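Washing microfiber: fabric softener, heat, and when to give up on a towel

Detailing and Surface Care > Towels, Pads and Applicators
Page 1 of 1

slowrinse
Posted 7:42 PM
I run a small shop out of a two-bay unit and go through a lot of microfiber. Over the last few months my general purpose towels have stopped picking up water the way they used to. Drop one on a wet panel and it pushes the water ahead of itself before it starts to soak in. These are 300-ish gsm edgeless, nothing fancy, all the same batch.

Current routine:
Warm wash, regular liquid detergent, half the dose on the cap.
Extra rinse.
Tumble dry on medium.
Glass towels and interior towels go in together. Wax and sealant towels are washed separately.

No softener and no dryer sheets. The water here is hard. The test strip from the city mailer came out at 231 ppm. Is it the water, the dryer, or are they just worn out? I have 64 of them, so I would like to recover them if it can be done.

dulledge
Posted 8:05 PM
Hard water and detergent residue. At 231 you are leaving minerals in the fiber on every cycle, and the detergent that reacts with those minerals stays behind too. Half a dose is too low for your water. People read online that less is better and then apply it everywhere. It is good advice with soft water. With hard water part of the detergent is used up before it does any cleaning.

Try one load with a full dose, then a second cycle with no detergent and a cup of white vinegar in the drum. If the second cycle throws suds, you have residue.

tern_and_gravel
Posted 8:31 PM
I would leave the vinegar out. It helps a little with scale on the fiber but people run it every week and then wonder why the door seal goes soft. Citric acid does the same job at a much lower dose and rinses cleaner. A tablespoon per load, dissolved first.

Also check the dryer. Ask yourself if anyone else uses it. If dryer sheets have been through that drum, the coating is on the metal and it transfers. I had this exact problem with a machine in a shared laundry room and no amount of washing fixed it until I changed where I dried them.

slowrinse
Posted 8:50 PM
The dryer was bought used. I have no idea what went through it before me. It did smell of perfume for the first month.

tern_and_gravel
Posted 8:54 PM
Then that is the first thing I would look at. Wipe the drum with isopropyl on a cotton rag, including the fins and the moisture sensor bars. Pull the lint screen and run water over it. If the water beads or pools on the mesh, it is coated. Scrub it with dish soap and a soft brush until water falls straight through.

60grit_ghost
Posted 9:17 PM
Medium heat is your problem. Polyester starts to change shape long before it looks melted. The fine split ends curl and fuse, and once that happens the towel is finished. I air dry everything. I have Vuorinen towels that are five years old and still grab.

dulledge
Posted 9:33 PM
Polyester does not fuse at dryer temperatures. The softening point is far above anything a home machine reaches. Medium on most dryers is in the range of 135 to 145 F at the exhaust. You may get some stiffness from overdrying, and the polyamide part of the blend is more sensitive than the polyester, but it is not melting.

60grit_ghost
Posted 9:41 PM
Exhaust temperature is not drum surface temperature. A towel that sits against the back wall at the end of the cycle with no moisture left in it gets hotter than the number you are quoting. I have put a probe in there. I will take the air dried towel every time.

dulledge
Posted 9:58 PM
How much hotter? If you measured it, post it. A dry towel on a hot drum wall for a few seconds per rotation is still nowhere near the softening point.

60grit_ghost
Posted 10:02 PM
It was a different house and a different dryer and I did not write it down. The towels went stiff. I stopped doing it and they stopped going stiff. That is enough for me.

panelgap
Posted 10:20 PM
Both of you are arguing about a second-order effect. OP has hard water, a low detergent dose and a contaminated dryer. Any one of those would explain a towel that pushes water.

A test you can do tonight. Take three towels from the batch. Leave the first as it is. Soak the second in hot tap water with a spoon of citric acid for an hour, rinse, line dry. Wash the third with a full dose of detergent, rinse twice, line dry. Put a measured amount of water on a sheet of glass, lay each towel flat on it, count to ten, lift. Weigh the towel before and after on a kitchen scale. Then you are comparing grams and you can stop guessing.

slowrinse
Posted 10:26 PM
I can do that. I have a scale that reads to the gram. Will run it and report back.

marl_bucket
Posted 6:48 AM
Reading this with interest as I have the same issue on Allomlow waffle weaves. Is there any point buying a dedicated microfiber detergent? Prasero sells one and it is three times the price of the free-and-clear stuff.

tern_and_gravel
Posted 7:15 AM
Most of them are a plain surfactant with no softener, no brightener and no fragrance. A free-and-clear liquid from the grocery store has the same properties. I used the Prasero for a year and went back. It worked fine. So does the cheap one.

panelgap
Posted 7:39 AM
Agree on the chemistry, with one exception. If the towels have polymer sealant or ceramic residue in them, plain liquid detergent will not shift it once cured. You need to wash the same day or soak. After that nothing I have tried works, including the expensive bottles.

slowrinse
Posted 5:12 PM
Results. Starting with 100 g of water on the glass each time.

Untreated towel: picked up 67 g.
Citric soak: 88 g.
Full dose and double rinse: 85 g.

I then put the citric towel through the dryer on medium, alone, without cleaning the drum. Repeated the test and it dropped to 74 g. Cleaned the drum and the screen (water was pooling on the mesh, as described). Soaked and rinsed the same towel again, dried it on medium again: 87 g.

So the heat did very little and the coating in the drum did a lot. The water hardness is a factor too.

60grit_ghost
Posted 5:30 PM
One cycle on one towel. Heat damage is cumulative. Run it fifty times and test again.

slowrinse
Posted 5:38 PM
Fair. I will mark that towel with a stitch in the corner and keep it in the dryer group, and put a second one in a line dry group. Will test both again in November. 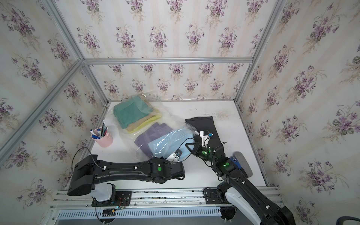 For the rest of the batch I am doing the citric soak in a tote, as many as will move freely in the water, then a full dose wash and two rinses. Low heat from here on, mostly because it costs me nothing except time. Any towel that still pushes water after that goes to wheels and door jambs.

panelgap
Posted 6:04 PM
Good data. One suggestion on storage, as it gets skipped. Do not put them away the moment the dryer stops. Let them cool and confirm the hems are dry. The stitched edge holds water longer than the face. Edgeless ones are less of an issue but thick pile can still be damp in the middle of a folded stack.

marl_bucket
Posted 6:22 PM
Do you fold or just stuff them in a bin? I have been folding in quarters, which takes forever.

panelgap
Posted 6:25 PM
Fold. Quarters gives you eight clean faces per towel if you turn it properly. If you fold at the dryer you also catch the ones with grit or a thread of metal in them before they get near paint.

dulledge
Posted 6:51 PM
I only fold the paint towels. Everything else goes in a lidded tub by color. Time spent folding a wheel towel is wasted.

tern_and_gravel
Posted 7:08 PM
Lidded is the important word. Open shelving in a shop where anyone sands is a bad idea. I have had compound dust settle on a stack and put marring in black trim. The Testano tubs with the gasket are decent but the clips crack in cold weather.

marl_bucket
Posted 8:44 PM
Did the citric soak on 3 of the waffle weaves. Noticeable difference on two. The third is still pushing water, and that one was used for a spray sealant last spring, so I assume it falls under what panelgap said.

panelgap
Posted 9:01 PM
It does. Cut a notch in the hem so it never goes back in the drying pile.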